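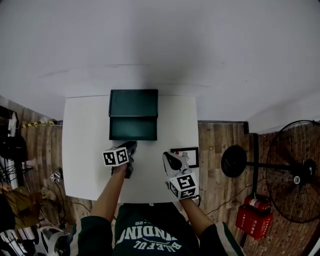
A dark green box on the white table.

Denthorpe Mobile Group
Minutes of the phone software meeting

8 March 2018
By Po-yen Liu

Present: Shabani Kashindye (chair), Kwok-wai Kwok, Arnel Aquino, Po-yen Liu (minutes)
Apologies: Ans Desmet, who sent written comments on the backup item

Minutes of the previous meeting

Accepted with one correction. Under the battery item, the text said that background sync had been turned off for all users. It was turned off for users on the test build. Po-yen has changed the copy on the shared drive.

Matters arising

Arnel has returned the borrowed tablet to Jedis. The charger was not with it. Jedis has been told and would like it back, as it is the only one they have with that plug.

The store listing for Jomavetti has the new screenshots. The text still says the app works on "all current phones." Kwok-wai thought this should come out whatever was decided today, and it was agreed that he would rewrite the line.

The question about landscape mode was carried over again. It will come off the list if no one has looked at it by the next meeting.

Support for older phones

Shabani introduced the paper sent round last week. Jomavetti still installs on phones running Android 4.4, and the new sync code does not work well on them. The paper gave the group a choice between keeping one build for everyone and freezing a final build for the older phones while the main app moves on.

Kwok-wai has tried the new sync code on the two oldest handsets in the drawer. On one of them the app opens and then closes when the first sync starts. On the other it syncs, but the list screen takes so long to scroll that he would not want to release it in that state. He has not tried it with the memory card removed. Arnel asked him to do that before the freeze, as the card in the second phone is slow and may be part of the problem.

Arnel was against dropping the older phones without warning. Most of the people using them are drivers at Jedis, who were given the handsets by the company and cannot choose to replace them. He had spoken to the office there. They plan to buy new phones but have no approved budget for it and would not give a date. He did not want to find out from the help inbox that drivers could not log in.

Shabani said that freezing a build was still a kind of support. Logins and form downloads would go on working and the server would keep answering the old requests. What the older phones would not get is the new map, photo attachments or anything else that depends on the new sync.

There was some discussion of how long the server should go on answering old requests. Kwok-wai wanted a short period because the old request code has to be tested every time the server changes. Arnel wanted it left open until Jedis had replaced its phones. The group settled on seven months from the day the final build is published, with Shabani to write to Jedis so that they have it in writing. The period can be looked at again if Jedis comes back with a purchase date.

Po-yen asked whether the message in the app should mention Android version numbers. Many users do not know which version they have and would have to look for it in the settings. Agreed that the message will say "this phone" and link to a help page. The help page can carry the version number and show where to find it.

Decided: A final build for older phones will be frozen after the memory card test. The main app will then require a newer version of Android. No change on iPhone.

Backup and moving to a new phone

Three users have written in to say that their saved forms were missing after they changed phones. Po-yen has gone through the messages. In each case the forms had been saved as drafts and never sent. Drafts are kept on the phone only, and the normal phone backup does not include them.

Ans had sent comments, which Shabani read out. She would like drafts to be copied to the server in the same way as sent forms, with a mark to show they are unfinished. She pointed out that the help page says "your forms are backed up" and that a user would reasonably take this to include drafts. She also asked that the wording be corrected now, without waiting for any code.

Kwok-wai said copying drafts was possible but would mean a change to the way forms are numbered. At present a form gets its number when it is sent. If drafts are copied too, the same draft could be opened on an old phone and a new one, and both copies could be edited. He would need to work out which copy wins. He preferred to look at an export button first - a user would press it on the old phone, and the drafts would go to their account once.

Arnel thought an export button would help people who plan ahead and do nothing for people who drop a phone in the yard. Kwok-wai accepted this, but it would cover the cases in the inbox, all of which were planned changes.

Decided: The help page wording will be corrected by Po-yen. Kwok-wai will write a short note comparing the export button with full draft copying, and Ans will comment on it before it comes back to the group.

Keyboard problem on the Lui handset

Arnel has one of the new Lui phones on loan. On the number entry screen the keyboard covers the Save button, and the page does not scroll. Turning the phone sideways and back clears it until the screen is opened again.

Kwok-wai thinks this is caused by the fixed button bar at the bottom of the form, which was put in for small screens. The Lui has a tall screen with its own navigation bar drawn over the app. He has a change that moves the button above the keyboard and has seen it work in the emulator. It has not been tried on the real phone.

Arnel will keep the Lui until the change has been tested. It has to go back with its box and cable. He asked that no one sign in to it with a personal account, as it took him nearly two hours to get the last one removed.

Release plan

The next release of Jomavetti will contain the keyboard change, the corrected help link and the new "this phone" message. The new sync code will not be in it.

Arnel asked for the release to go to the office staff at Jedis before the drivers. This was agreed. The December release went to everyone together, and the login fault in it reached the drivers in the middle of a shift. Kwok-wai will set up the staff group in the store console and needs a list of account addresses from Arnel to do so.

Shabani asked who would be watching the crash reports after the release. Po-yen will do this in the mornings and Kwok-wai in the afternoons. Ans will be asked whether she can cover if either is away.

Any other business

The label printer is out of tape, so the test phones that came in this month have no labels. Kwok-wai has put paper notes on the backs for now. Please do not take a phone out of the drawer without writing it in the book.

Po-yen asked whether screen lock codes for the test phones could all be kept in one place. The list on the inside of the cupboard door is out of date. Shabani will move it to the shared password file and take the paper down.

Actions

Shabani Kashindye - write to Jedis about the final build and how long it will be supported; move the lock codes
Kwok-wai Kwok - memory card test; store listing text; note on drafts; staff group in the store console
Arnel Aquino - test the keyboard change on the Lui; send account addresses to Kwok-wai; find the Jedis charger
Po-yen Liu - correct the help page; draft the "this phone" message; order printer tape
Ans Desmet - comment on the drafts note; confirm cover for crash reports

Next meeting: to be set once the memory card test has been done. Shabani will send round a time.

Last updated: 4:40 pm, action list corrected (PL)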